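Frequently Asked Questions: Contributing Demonstrations to the Cisham Collection

These answers are for staff, students and partner organisations who record demonstrations for the Cisham collection or who use the recordings afterwards. They should be read together with the Contributor Agreement. Where the two differ, the Agreement applies.

General

What is the Cisham collection?

Cisham is a shared set of recorded tabletop tasks carried out by a robot arm under human control. The recordings are used as examples from which a learning system works out how to carry out similar tasks by itself. The collection is maintained by the Menzies Laboratory. Ratier provides the storage and Dekus supplies the control software used at contributor workstations.

What is a demonstration?

A demonstration is one complete attempt at one task, from the starting position to the point at which the operator marks the attempt as finished. It consists of the views from the simulated cameras, the positions of the arm's joints, the opening of the gripper and a short written instruction. An instruction might read "move the mug to the left of the book".

How large is the collection at present?

The current release holds 798 accepted demonstrations. Attempts which were rejected at review are stored separately and are not included in that figure.

May I contribute if I have never operated a robot arm?

Yes. New contributors complete a practice session of 90 minutes before their first recording. Practice attempts are not added to the collection.

Recording in simulation

Why are demonstrations recorded in simulation?

Simulation allows the same room to be reset to the same state as often as required, and it allows contributors at different sites to work on identical tasks. It also permits changes to lighting, furniture and object position which would take a long time to make by hand. Recordings made on physical arms are held in a separate collection with its own rules.

What does the workspace contain?

Each workspace has a table, an arm with a two-fingered gripper and a number of everyday objects. Some objects are named in the instruction. Others are present so that the learning system meets a table with ordinary items on it. In the mug tasks, for instance, the white mug shares the table with books and a grey bowl, and chairs stand around it. Contributors should not ask for these items to be removed.

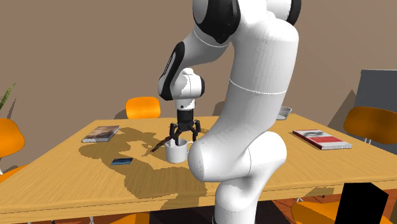 Are shadows and partly hidden objects a fault?

No. The arm may cast shadows over the table and may hide an object from one of the cameras. Both happen in real rooms, and the learning system must be able to deal with them. A fault should be reported only if an object passes through another, floats above the surface or disappears.

May I choose where the objects are placed?

No. Starting positions are set by the software and differ from one attempt to the next. If an object starts in a place that the arm cannot reach, select "Unreachable start" and proceed to the next attempt.

How fast should I move the arm?

Contributors should move at a steady pace which they can maintain throughout the session. Long pauses in the middle of an attempt should be avoided. If you need to stop and think, end the attempt and begin again.

What should I do if I make a mistake?

A small mistake which you correct within the same attempt may be left in. An example is closing the fingers beside the handle, opening them and trying again. The attempt should be discarded if an object leaves the table or if the wrong object is moved.

How many attempts are required for each task?

A full set is 52 accepted demonstrations of the same task. A set may be shared between contributors, provided that each uses their own login.

Review and acceptance

Who reviews the recordings?

Every demonstration is viewed by 2 reviewers working separately. Neither may be the person who recorded it. If they disagree, the recording is passed to the collection manager, whose decision is final.

On what grounds may a demonstration be rejected?

The usual grounds are that the task was not completed, that the written instruction does not match what was done, or that part of the data is missing. Reviewers do not reject a demonstration merely because the operator took an unusual path.

Will I be told the outcome?

Yes. The outcome appears on your contributor page, with the reviewers' reason where an attempt has been rejected. A request for a second review must be made through the same page.

Data and use

Is any personal information recorded?

The recordings do not include the operator's voice or image. Your login is replaced by a contributor number before release. The list linking logins to numbers is held by the Menzies Laboratory and is not shared with Ratier or Dekus.

May I withdraw my demonstrations?

You may withdraw them at any time before the release in which they would first appear. After that point they cannot be recalled from users who already hold a copy, but they will be left out of later releases on request.

Who may use the collection?

Access is open to universities, public research bodies and companies which have signed the User Terms. Users must state the release number in any published work. They may not pass copies to a third party.

When is the next release?

The next release is planned for March. Sets which are incomplete when review closes will be carried over to the following release.

Whom should I contact about a technical fault?

Faults in the control software should be reported through the "Report" button at the workstation, which attaches the session log. Questions about access or the Contributor Agreement should be sent to the Cisham office using the form on the Contact page.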